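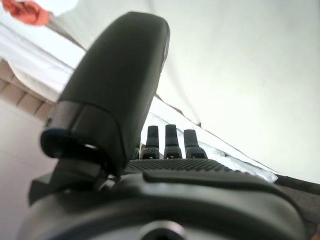
## Linel dental discount card: is anyone in Plundau really saving money?

**molar_opposite** wrote:

Got the Linel flyer again. It says up to 80 percent off dental work for people without insurance, and you pay $20 a month for the card. I called two of the dentists on their Plundau list. One had never heard of Linel. The other takes it, but only for cleanings, and the front desk couldn't tell me the price with the card until after I'd signed up. Has anybody used this for a filling or a crown?

---

**gravelroad** wrote:

"Up to" is doing all the work in that ad. Ask for the fee schedule in writing. If they won't send one, you have your answer.

---

**tansy_b** wrote:

I have it and I don't think it's a scam. I paid $44 for a cleaning at the Sârbu office on the hill, and they used to charge me a lot more. You do have to ask for the right price list. The county newsletter had a piece on it too:
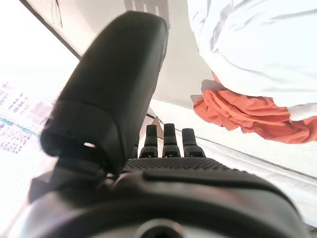 *Plundau Health Notes, Issue 44*

> Residents without dental coverage may wish to consider a discount plan such as Linel. Members pay the dentist directly at a reduced rate. A discount plan is not insurance.

So it's not like they're hiding that part.

---

**gravelroad** wrote:

That reads like it was lifted straight from the flyer. Did whoever wrote it call a single dentist? Also, one cleaning at $44 plus the monthly fee for a year comes to a good bit more than $44. What would Sârbu charge you for cash, no card?

---

**tansy_b** wrote:

I didn't ask. I also had an x-ray and I go twice a year, so it's not the same math for me. Not everybody lives near a sliding scale clinic, you know.

---

**molar_opposite** wrote:

OK, I asked. Cash price for a cleaning at Sârbu is nearly the same as the card price if you pay the same day. They don't put it on the website. The woman on the phone was nice about it but I had to ask the question three different ways. 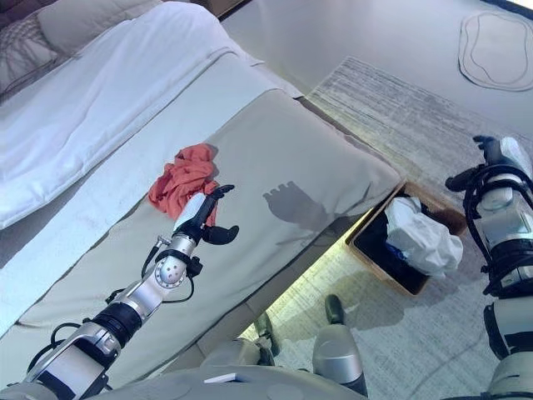
Photo: Navuvar

Linel emailed back as well. No fee schedule. They sent a link to the sign-up page and a "sample savings" chart with no dentist's name on it.

---

**nightshift_rn** wrote:

A few things to check before anyone pays:

- Is there a waiting period before the discount starts?
- Is the $20 per person or per household?
- How do you cancel, and does it need to be by mail?
- Is the dentist taking new patients with that card?

I disagree with gravelroad a little. For big work, a decent card can beat the cash price. I just haven't seen proof that this is a decent card.
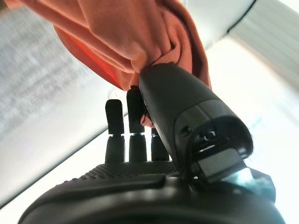

*Orange cloth, thumb and fingers*

---

**gravelroad** wrote:

Fair, but "can" isn't a price. I'd like to see one crown bill from one person in this county.

---

**tansy_b** wrote:

I need a crown in December, so I'll post the bill with my name blacked out. If the cash price is lower I'll say so.

---

**molar_opposite** wrote:

Please do. I'm holding off until then. Get the quote both ways before you sit in the chair.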